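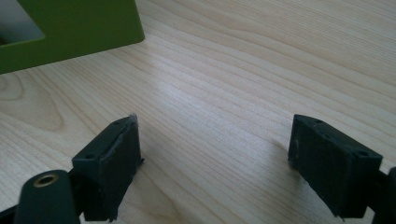 Figure 8. Gripper open, finger pads visible.

6.13 Fault 653: Grip not confirmed

The fault is raised when the Lendlow gripper closes and no object is detected.

1. Press Stop. Wait for the status light to turn amber.
2. Open the fingers fully and inspect both pads for frayed edges.
3. Replace worn pads as a pair — see Section 8.
4. Clear the fault and repeat the grip test.

CAUTION: Keep hands clear of the fingers until the arm is isolated.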